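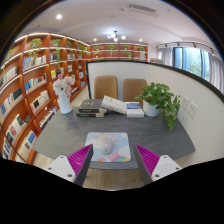 Cempaka Gunawan told me on the phone that I was wrong about long jumpers. They don't make bad managers, she said, they just hate meetings, and if I was going to write about the Entili College mentoring program I had better get that straight before I drove out there.

So I drove out there with it straight. I ran the 400 at Entili (badly, with one good relay leg that I still bring up at weddings) and I hadn't been back on campus in years. The track is blue now! Blue! The old bleachers have been replaced too, and the concession window where I spent most of my work-study money has become a place to check out yoga mats.

The program pairs student athletes in their last two years with former Entili athletes who have jobs in the outside world. It runs from the fall through April, and the basic deal is a conversation every other week, one visit to the mentor's workplace, and a dinner at the end with speeches that are supposed to be short. There are 43 pairs this year. Cempaka threw the javelin, went into payroll, moved over to human resources, and now runs hiring for Eltetti, a company that makes shelving and display cases for stores. She does all the matching herself, at her kitchen table, with index cards.

I asked her why not a spreadsheet. She said she has one of those too, for the college, and that she fills it in after the cards are done.

What goes on the cards surprised me. The major is there, and the sport, but most of the space is for one question she puts to everybody, mentor and student alike: what did you do after your worst loss? People write the funniest things. One swimmer slept in the team van. A catcher ate an entire sheet cake with her grandmother. Cempaka says she can tell from the answer who wants to talk things over right away and who needs two days of quiet, and she tries never to put one of each together. She did that once, in her first year, and both of them called her to complain on the same afternoon.

I should say that I never had anybody like this. When I graduated, my idea of career planning was a handshake from my coach and a folder of resumes printed on cream-colored paper, which I had been told looked serious. I mailed 60 of those. I got 3 replies, and one was addressed to a different person. I ended up at the Grendider weekly paper mostly by standing in the lobby until the editor needed somebody to cover a zoning hearing, and I've been writing for a living ever since, but I wouldn't hand that to a 21-year-old as a plan.

The students I met were a lot more put together than I was. A senior on the volleyball team showed me the list of questions she had prepared for her workplace visit, and the first was how people there decide who gets to leave early. Great question! I've been in offices for most of my adult life and couldn't tell you. A distance runner who wants to go into insurance had already been to see his mentor at Drernow and came back mainly impressed by how much of the day was phone calls. He doesn't like phone calls. He and his mentor have been practicing them, with the mentor playing an angry man whose roof has come off, and I'm told the mentor is enjoying this more than he should.

It doesn't all go that smoothly. Some pairs fizzle by midwinter. Seasons get in the way, travel gets in the way, and a few mentors sign up for the dinner (it's a good dinner) and then get hard to reach. Cempaka keeps after them. She sends a text, then a second text, and then she calls their office and asks for them by their old team nickname, and that usually does it. Thirteen of this year's mentors were students in the program themselves, which she brought up twice in one lunch, and I could see it meant more to her than the plaque the college gave her.

About that plaque. She didn't want to discuss it, so I had to get the story from her sister. It was handed over at halftime of a basketball game, the microphone was dead, and the whole thing had to be done by gesture. Her first name was spelled right and her sport was listed as discus. She has never asked for it to be fixed. It hangs in her hallway at home by the coats, and her old throwing partner comes over just to laugh at it.

Before I left she handed me an index card and a pen and said I'd been asking other people the question all day and could answer it myself. It took me longer than I'd like to admit. I wrote that after the conference final, when I dropped the baton in the second exchange, I walked the four miles back to the dorm in my spikes and ruined them. She read it, wrote "two days of quiet" in the corner, and asked whether I'd be free next fall for a sprinter who thinks she might want to write.

I said I'd look at my calendar. She had already put the card in the box.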